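Stomovthorpe opens its doors: can a machine tidy up after tea yet?

Humivov held its open afternoon in March, and I took the bus up to Stomovthorpe to find out when I could stop doing my own chores. I've been promised a robot housekeeper since childhood. I still own a dustpan.

Our guide, Ieva Pärn, began with the sums. A simple tidying job wants 300 goes by human hands before the software has much to copy. Wiping down a counter is up to 1580, and she didn't look finished.

So the chore of the day was a tray: snack packets, tissues, spongy yellow blocks, all to be handled with pincers held in the hand. My mother would have called it clearing up and expected it done before the news.

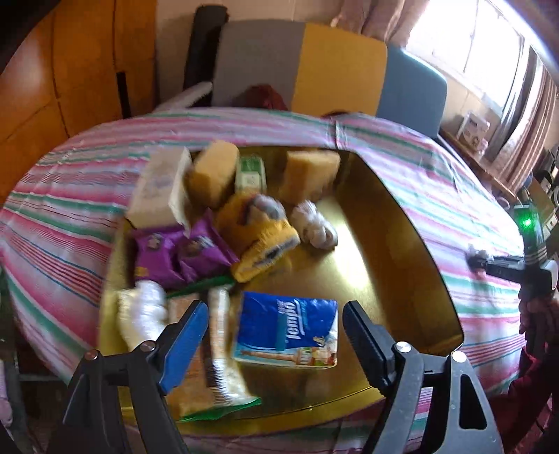
Meriem Kamel remarked on the way to the tea urn that she would happily buy one tomorrow if it did nothing but pair socks, and that she'd forgive it the odd mistake.

Socks, I asked? Two years, said Ieva, in the voice builders use. Shop shelves may come sooner, as tins keep their shape.

Tea was 56p, poured by a person.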